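Chapitre 4. Quand le poste change de mains

Par Anouk Maes — janvier
Temps de lecture : 6 minutes

À l'entrepôt de Rakby, la préparation des commandes a longtemps occupé la plus grande salle du bâtiment. On y entrait à six heures du matin, on prenait une liste, un chariot, et on marchait. L'entreprise Wivdale, qui exploite le site, vend des produits d'hygiène et des boissons à de petits commerces. Son catalogue compte 2673 articles. Les commandes sont courtes, variées, et rarement identiques d'un jour à l'autre.

Ce chapitre étudie ce qui arrive à un tel lieu de travail lorsqu'une partie des gestes est confiée à des machines. On y suivra trois questions : quelles tâches sont transférées, quelles tâches apparaissent, et comment se redéfinissent les qualifications. Les notions de poste, de tâche et d'activité, vues au chapitre 2, sont supposées connues.

Avant l'automatisation, 107 personnes travaillaient à la préparation. La direction n'a pas supprimé l'équipe, mais elle l'a redistribuée. Une partie des préparateurs est passée à la réception, une autre au contrôle, et un petit groupe surveille désormais les cellules de saisie. Ce dernier groupe nous intéresse le plus. Ses membres portent le titre de conducteurs de cellule, qui n'existait pas dans la grille de l'entreprise et qu'il a fallu négocier.

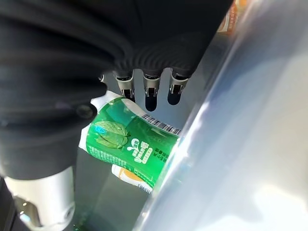 La saisie d'objets en vrac est l'opération que les concepteurs de la cellule ont mis le plus de temps à rendre acceptable. Un préparateur expérimenté prend une bouteille sans y penser ; il corrige sa prise pendant le geste. La machine doit choisir un point de contact, puis s'y tenir ou recommencer. Le cas d'une bouteille verte couchée de biais, une seconde bouteille en partie glissée dessous, résume bien la difficulté : le bout noir du doigt de gauche touche le haut de la bouteille, les deux autres pointent encore vers le bas, et une paroi translucide masque la base. L'étiquette brillante renvoie la lumière, ce qui complique la lecture des contours. C'est devant des situations de ce genre que le conducteur de cellule doit juger s'il laisse faire ou s'il arrête.

Guðlaug Steinarsdóttir a tenu un poste de préparation pendant onze ans avant de devenir conductrice. Elle décrit son travail actuel comme plus calme pour le dos et plus fatigant pour la tête. « Avant, je savais à la fin de la journée ce que j'avais fait. Maintenant, une bonne journée, c'est une journée où je suis peu intervenue. » On retrouve cette remarque, sous des formes voisines, dans plusieurs des entretiens reproduits en annexe.

Elle touche à un point que les ergonomes connaissent bien. Surveiller demande une attention continue, mais laisse peu de traces. Or l'évaluation, à Rakby, reposait sur le nombre de lignes préparées. Au cours du premier mois, le registre des cellules a enregistré 693 interventions humaines. Fallait-il y voir du travail accompli ou des défauts de la machine ? Le service technique retenait la seconde lecture, les conducteurs la première. Le désaccord a duré jusqu'au printemps — et il a pesé sur les primes.

Ilari Seppälä, chef d'équipe, a proposé de classer les interventions selon leur cause : emballage, éclairage, position de l'objet, erreur de stock. Le classement a rendu visible un savoir que personne n'avait écrit. Les anciens préparateurs savaient quels flacons roulent, quels bouchons cèdent, quels cartons arrivent mal remplis. Ce savoir sert aujourd'hui à régler les bacs avant leur entrée dans la cellule.

Tout n'a pas été repris pour autant. L'entraide entre allées, par exemple, a disparu avec les allées. La section 4.1 revient sur l'organisation antérieure ; la section 4.2 examine la négociation du nouveau titre.

Commentaires

Baldur Bundgaard
J'utilise ce chapitre en première année. La question des primes fait toujours discuter. Est-ce que le classement des causes figure en entier dans l'annexe ?

Anouk Maes
Oui, à la suite des entretiens.

Frida Thygesen
Chez nous aussi on comptait les arrêts contre l'équipe. Il a fallu deux ans pour changer ça.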